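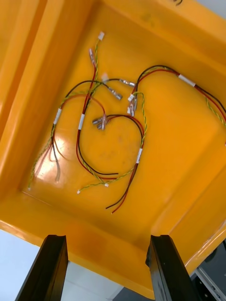

How should I send my harnesses back to Flodgate?

Coiled gently, in a box, with the labels left on. Knots are accepted but sighed over.

Can I peel the white labels off? They look untidy.

Please don't. Without them a red and black pair looks like every other red and black pair, and Shireen Radebe has to get the meter out.

What is the green-and-yellow wire for?

Earth. It is not a spare, whatever your brother-in-law says.

Some of my ends are bare. Is that a fault?

Depends what you ordered. Part 804 comes with bare ends for you to finish; if yours should have had terminals, tell us and we'll crimp them.

What is the smallest order?

10 of any one type. We make up 2 as samples if asked nicely, though not on a Monday.

Print this page
E-mail this page to a friend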